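Hand-Me Helpers: How the Flekley Teaches Robots to Do Fiddly Jobs

Have you ever tried to pick up a sock with barbecue tongs? Go on, ask a grown-up if you can borrow some and give it a try. The sock flops. It droops. One end goes where you want and the other end does whatever it likes!

Now imagine being a robot. You've never seen a sock before, you don't have any fingers, and somebody wants you to fold it. Where would you even begin?

The people at a company called Dosus have been thinking about this for a long time, and the kit they make is one of the coolest things we've tried at our kids' science club. It's called the Flekley, and it's a pair of grippers that you hold in your own two hands.

What's in the kit?

You get 2 grippers, one for each hand. A gripper is a robot's version of a hand. It has two jaws that open and close, a bit like a crab's claw, and on the inside of each jaw is a blue pad. Between the jaws and the handle are some bars joined together with pivots. A pivot is a spot where two parts can turn, just like your elbow.

When you squeeze the handle, the bars move and the jaws come together. The clever part is that both jaws stay straight up and down while they move, so they meet flat against each other. Scissors don't do that. Scissors close at an angle, and that's why a marble shoots out if you try to grab it with them (we tested this, and it took us ages to find the marble).

There's a little camera on the gripper too. It looks down at the jaws and remembers everything you do, so a robot can learn from it later.

So who is the teacher?

You are! This is my favourite thing about it. Most machines get their instructions from a computer program, where somebody types out every single step. Move left. Move down. Stop. Close. That works well in a factory where every part is hard and always sits in the same place. It doesn't work so well with a jumper, because a jumper never lands on the table the same way twice.

With the Flekley you just do the job yourself, using the grippers as your hands. Then you do it again. And again! A computer studies all those goes and looks for what they have in common. After that, a robot arm wearing the same kind of gripper can have a try.

Soft things are the hardest. If you hold a wooden block by one corner, the whole block comes along. If you hold fleecy fabric by one corner, the rest sags down in the middle. The trick is to use both grippers and choose good places to hold, and a thick edge is much easier to pinch than the thin bit in the middle.

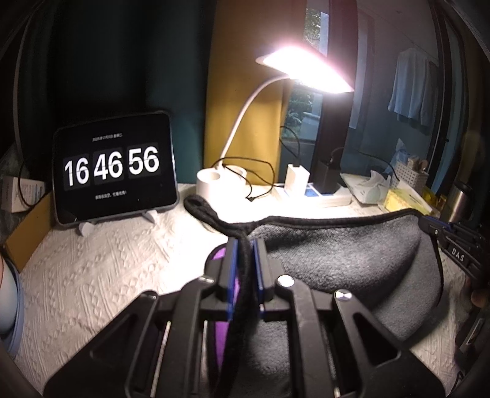
Unai Collado wrote in to say that his class had a Flekley for 4 weeks and the fabric jobs were the ones everybody lined up for. His tip is to pinch the edge first with whichever hand you don't write with, and then let your better hand do the moving. He also reckons that going slowly makes a huge difference, and that the kids who rushed had to start over the most.

Thanks, Unai! We tried it your way and our folding got a lot neater.

Is it hard to use?

A little bit, at the start. The grippers feel strange, and you'll want to put them down and use your fingers. Don't! Your fingers can do heaps of things that a robot's jaws can't, like rolling a bit of cloth between finger and thumb. If you only use the jaws, you're only teaching moves that the robot can copy.

The box says ages 7 and up. My neighbour's daughter is 6 and she managed fine sitting at a low table, but the handle was a stretch for her and her hand got tired. I'd love to see a smaller size. I'd also like a longer instruction book, as the one you get skips over how to adjust the squeeze and we had to work that out on our own.

There's another kit called the Stenia that does a similar job. It's lighter, but it comes with only one gripper, and for cloth you really do want both hands.

Try it at home without a kit

Grab two pairs of tongs and a tea towel. Lay the towel flat on the table and fold it in half without touching it with your fingers. Then try these:

Fold it again, starting from a scrunched-up pile.
Fold it with a friend — one pair of tongs each, and no talking.
Close one eye and see whether it gets harder to tell how far away the edge is.

While you're doing it, notice where you choose to grab. Did you go for a corner? Did you let go and grab again somewhere better? Those are all little decisions your brain makes without telling you, and they're exactly what a robot needs to learn.

Words to know

Gripper: the part of a robot that holds things.
Jaw: one side of a gripper.
Pivot: a point where a part can turn.
Demonstration: showing somebody (or some robot!) how a job is done by doing it.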